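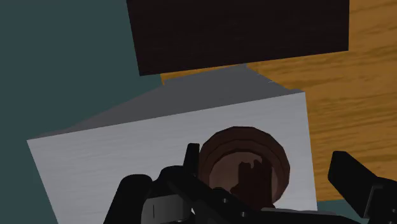

*Brown bowl on a white block, wood grain to the right. Rendered.*

I have been rebuilding the material library I use for kitchen and furniture renders, and most of March went to one problem: wood grain scale. The old library had grown by accretion since my time at Zirari. It held three oak entries that differed only in file name, plus a walnut whose roughness map had been saved with the wrong colour profile.

Grain scale is easy to get wrong. A texture scanned from a narrow board gets stretched over a benchtop, and the growth rings come out as wide as a thumb. The viewer may not be able to name the fault, but the bench reads as a toy. My rule now is that every wood material stores its physical width in metres, and the mapping is done in world units. Scaling the object no longer scales the grain.

Colour was the second job. Orange-brown timbers shift badly under a warm light, and I had been compensating in the texture itself, so the same material looked grey under a neutral sky. All base colours are now authored under neutral light. Warmth belongs to the lamp.

Very dark finishes need separate handling. If the base colour sits too close to black, the streaks in the stain disappear and no amount of exposure brings them back cleanly. I raise the floor slightly and let the roughness map carry the variation.

Sudheer Fernandes looked over the first batch and objected to my varnish. He was right. I had left the clear coat at full strength on everything, including pieces meant to be oiled. Five materials were redone. Aicha Bensaid asked for end grain as a separate slot, which I had been avoiding, and it took two evenings.

Naming is now species, cut, finish, width. There are no version numbers in the file name; those live in the catalogue.

Still outstanding: plywood edges, anything with a knot in it, and a decent blackwood. The scan I have of that last one has a shadow across one corner, and I have yet to find a second board wide enough to replace it.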